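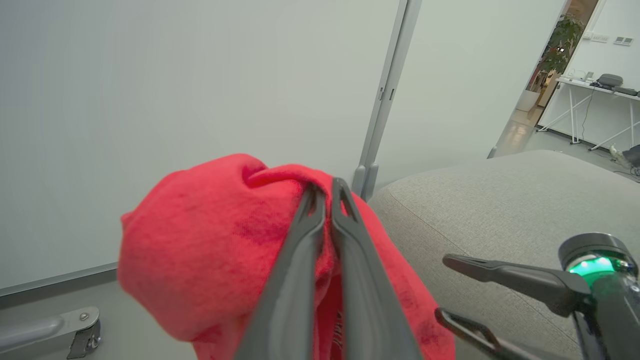
Is the robot open day at Sikamano OK for someone who knows nothing?

Posted in January by mudroom_jen
3 min read

So I signed up for the open day at Sikamano on a whim and now I'm second-guessing it. The listing says "cloth handling demonstration, two arms, visitors welcome" and then a bunch of stuff about grippers that went right over my head. I fold laundry for a living (small wash-and-fold, just me and a couple of machines) and I mostly want to know if a robot can really pick up a sweatshirt and do something useful with it. Is it all engineers? Do they let you ask dumb questions? And how long should I plan on? I'd be driving in from Bilten and have to be back by 4 pm.

We use cookies to remember your settings and show you relevant topics. Accept / Manage

2 answers

Answer from lintroller61, accepted

Go! I went to the last one and had a great time, and I sell curtains, so no engineer here either. There were 30 of us split into two groups, and my group had teachers, a guy from a uniform rental place, a few kids with their grandparents. Plenty of dumb questions, half of them mine.

You'll get a short talk first (skippable if you're running late, they won't mind) and then you stand and watch the arms work on cloth. It's slow. I mean really slow, slower than you'd ever put up with from a person. One arm gets hold of the fabric and the other comes in for another corner, and when it misses they just let it try again. I timed one towel at 9 minutes because I'm like that. Shirts with sleeves were worse. But watching it find an edge in a big soft heap is weirdly gripping, sorry for the pun, and you of all people will see right away why it's hard.

Ask them about thick stuff versus thin stuff. I asked about sheers and got a long answer I wish I'd written down. Something about the fingers picking up two layers when you only want one, which is the same trouble I have on a Monday with cold hands.

Plan on two hours. Take the Orbán entrance, the main one has stairs and a buzzer that I could not get anyone to answer. Parking behind Mekotex is free but it holds up to 52 cars and it does fill up, so if you have to be home by 4 I'd do the morning group.

18 people found this helpful

Answer from t_bobbin

didn't see the folding but my sister did the afternoon one, said it was fine, a bit warm in there. bring water. coffee is paid

Get our weekly roundup of new questions. Enter your email to subscribe.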